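Wrist camera useless during bag pickup, two-arm student project

Robotics Help > Student Projects > Perception
Posted May 2, 2022 by Maëlys Perrin

I'm on a student team at Stinville working on a two-arm manipulation project. The task for this term is flat flexible packaging: the robot has to grasp a zip-top bag by one short end, hold the other end steady, and lift it off a table. We have a head camera and a small wrist camera. The arms are controlled through the Lecomte driver package and we record everything with Zuser.

The policy is behavior cloning from teleoperated demonstrations. We have 247 of them. Inputs are the head view, the wrist view and joint positions, all resampled to the same rate before training. Rigid objects (boxes, cups, a stapler) are fine. Bags are not. The gripper gets to the near end of the bag and then either closes above the plastic or pushes the end along the table.

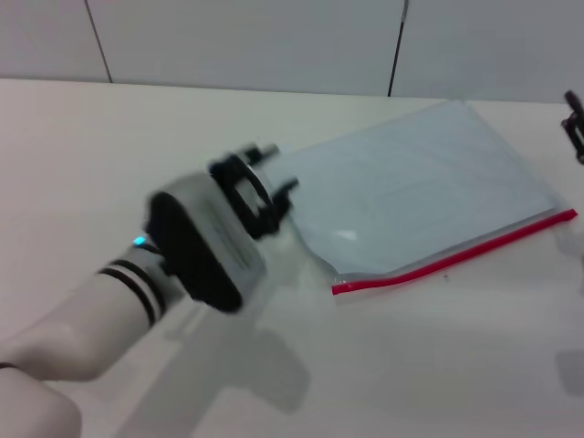
I have tried the following so far. Lowering the approach height in the demonstrations helped a little, but then the fingers scrape. Slowing down the last part of the approach made no measurable difference. Training with the head view only gave a success rate within noise of the full model, and that is the part that bothers me. It suggests the wrist view is contributing nothing on this task, while on boxes removing it costs us a lot.

I went through the wrist recordings next to the joint logs. For long stretches the wrist camera has only plain surface in view, with no bag and no fingers. It is also soft. The lens has fixed focus as far as I can tell, and I don't have a data sheet for it.

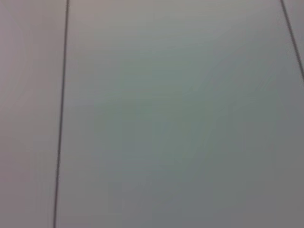
The only features I can find in stretches like that are seams between panels, and those shift with every change of wrist angle. My worry is that the network learns the seams as a position cue. We moved the table slightly in August and performance dropped on everything, which would be consistent with that, but we also changed the camera cable at the same time so I can't separate the two.

Specific points I would like input on:

Should I drop the wrist view for the approach and only use it near contact, or leave it in and let the network sort it out?

Is clear plastic on a white table simply a bad setup? The rules for our course project fix the bag but not the table covering.

Does anyone have a procedure for checking focus on a small fixed lens camera without taking the wrist apart?

garel_bench

Start with the table. Clear film on white gives you almost no contrast, and the one strong feature on a bag like yours is the colored zipper line. If your grasp point is on the short end, the network has to infer that end from crumple highlights and a faint edge. Put down a matte dark mat and record a small set, 70 demonstrations or so, before you touch the architecture. If the grasp improves with that few, you have your result.

Use matte, not gloss. Gloss will show the overhead lights and you will have a new problem.

On dropping the wrist view: don't switch it by hand. A hard switch needs a threshold on distance to contact, and you don't have a reliable distance to a sheet of plastic lying flat. Use camera dropout during training instead. Blank the wrist input at random on a fraction of samples, and separately blank the head input on a smaller fraction. Then evaluate with each one blanked and compare. That tells you what each camera is worth on each object, and your current head-only comparison doesn't quite do that because it was a separate training run.

Also add random crops and small shifts to the wrist frames. Seams are only useful as a position cue if they always land in the same place for a given joint configuration. Shift them and the cue gets weaker.

The August drop can be tested today. Put the cable question aside, move the table by the width of your hand, run the boxes, move it back, run the boxes again.

T. Okell

It's overfitting. You need way more data, we had 3000 for a similar thing and it worked ok. Also check exposure.

nmw_ctrl

I don't agree that more data is the first step. If the wrist camera faces away from the object during the approach, more demonstrations will give you more of the same blank surface.

Check the mount angle first. Command the gripper to your standard pregrasp pose over the table, place a printed checkerboard where the bag end would be, and look at the wrist stream. If the board isn't in view at pregrasp, no training method will fix it. Tilt the mount toward the fingertips until the fingertips and the board are both visible. On our mount a 2 degree error was enough to lose one fingertip, so lock the screws and write the angle down. Redo the hand-eye calibration afterwards. Your existing wrist recordings won't match the new angle, and I would not mix them in without a flag.

Focus check, no disassembly:

Tape the checkerboard flat to the table.
Move the wrist straight up in small steps from the lowest safe height.
Save one still at each step, with the arm fully stopped.
Compute the variance of the Laplacian over the board region only.
Plot it against height. The peak is your focus distance.

Keep the arm stopped for each still or you will be measuring motion blur. Keep the lights the same throughout. If the peak is well above your grasp height, the lens was set for a longer working distance than you are using. Some of these lenses are threaded and held with a drop of glue, and some are not adjustable at all.

Check compression as well. If Zuser is storing the wrist stream as low bitrate video, a plain surface will come back with smears and color patches in it, and the network gets those too. Save some raw frames straight from the driver and compare them with the recorded ones at the same timestamp.

Maëlys Perrin

Thanks. The recorder is set to the lowest bitrate for the wrist stream, and I had not looked at that setting before. I'll raise it and do the height sweep first, then the dark mat. The mount has two screws and I can get to both of them without removing the gripper. I'll post the focus plot in this thread when I have it.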